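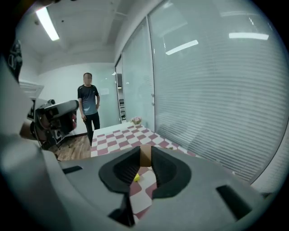
Household chore automation is the use of machines to carry out domestic tasks such as clearing a table, folding laundry, washing dishes and putting things away. The same term is often stretched to cover light shop-floor work, for example sorting parts into trays. Single-purpose appliances have done parts of this work for generations. General-purpose machines, able to move from one chore to the next in an ordinary home, have been promised many times and are not in common use.

Search this encyclopedia Go Advanced search

Scope

Writers on the subject do not agree on what counts. A dishwasher cleans plates but does not load itself, and a robot vacuum covers a floor only after somebody has picked up the socks. Makers tend to count the chore as automated in both cases. Critics reply that the hard part has been left to the owner, and that the machine has been given the portion that was easy to put in a box.

Picking and placing

Most chores come down to picking up an object and putting it somewhere else. For a person this takes no thought. A machine has to find the object, judge its size and softness, choose where to hold it, close its fingers with the right force and let go at the right moment. A small block on a flat table is the usual starting exercise. A wet glass in a crowded sink is a different matter, and results on the first say little about the second.

One common way of teaching the skill is to have people do the job themselves while holding the same kind of gripper the robot will use. The movements are recorded and used to train a control program. The approach is cheaper than steering a whole robot arm by remote control, and it can be carried out in any room with a table.
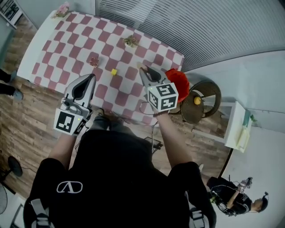 Tabletop work with a pair of hand-held grippers. The white cubes carry printed markers.

Supporters say that enough recordings will in time produce a machine that copes with unfamiliar kitchens. This has yet to be shown. A recording holds what the person did, and people who are good at chores seldom drop things, so the program may see very few examples of how to recover from a slip.

Trials

The Susterport trial is among those most often cited in favor of home robots. It ran for five months and used a two-armed machine, the Magsi, in a furnished test apartment. Of 137 attempts at clearing a table, those stopped by a staff member were left out of the published success rate. The objects were also returned to the same places before each run. Neither point appeared in the promotional film.

Grasulero, a maker of warehouse equipment, took a narrower line and offered an arm for sorting small parts. Buyers reported that it worked well with rigid items and poorly with bags, cloth and anything shiny. Two of the three pilot sites kept a worker beside it. Plisetti announced a laundry-folding unit for release in August and later withdrew the date.

Criticism

The main complaint is about how success is measured. Speeded-up video is widespread, and a demonstration may be the best of many tries. Few reports give the time a person would need for the same job, or say who tidied the room beforehand. Cost is another weak point: a machine that clears a table slowly and needs watching saves its owner no labor.

There is less dispute about fixed, repeated work behind a guard rail, where robots have long been useful. The doubt concerns homes, where little stays where it was left.

See also

Dishwasher
Robot vacuum
Remote manipulation
Warehouse automation

Last edited 15/07/2023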